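Leltetville indoor league - was the late penalty fair?

mockus_fan62: Just home from the Nurkano game and still buzzing, what a second half! But that sixth foul with 17 seconds left... I've watched a lot of futsal and I thought it was awfully soft. 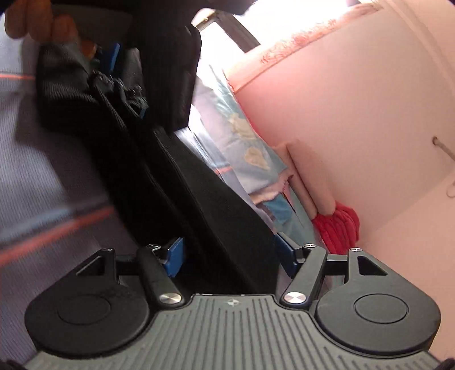 Anyway, we'd have settled for the draw, and our keeper was wonderful all night.

Manaia Mahuika: Sorry, friend, I have to disagree - he had a handful of shirt. Lovely game though!

vutis17: Shirt, yes, but both of them were pulling. Play on for me.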